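Trurberg Sima – traffic sign posts and marker boards for town and country roads

The Sima line from Trurberg covers everything that stands at the roadside: round signs, square zone signs, additional plates, marker boards and the posts to carry them. Sign faces are supplied ready to mount, with clamps for the post included. Please choose the post diameter before you order, the clamps cannot be changed later.

For island heads we recommend the Sima 2 set. It consists of one round blue arrow sign and one red and white striped marker board, mounted on top of each other. The arrow can be ordered pointing down to the right or down to the left.
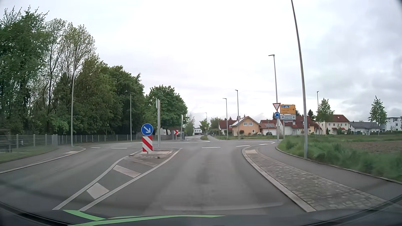

Arrow sign with striped marker board on the island before a roundabout.

Chevron signs for the entry side are sold separately, also in the small size.

Zone signs come as begin and end version. An additional plate can be fixed under the main sign on the same post – this needs one more pair of clamps (article Sima 9). For grass verges we supply a ground socket, which is set in concrete and should rest for some days before the post goes in.

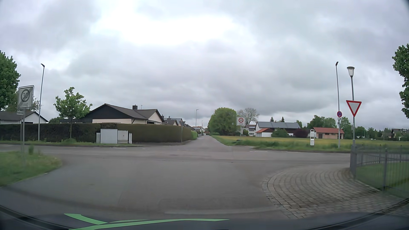
End of zone 30, square sign with small additional plate on a slim grey post.

Delivery
Single signs leave our store in 2 working days. Sets with posts need 18 working days. For orders of more than 1000 pieces please ask for a separate offer.

Questions about clamps and posts: Corina Avram
Offers for municipalities: Domenica Aigner

Spare clamps, caps and sockets are found under Accessories.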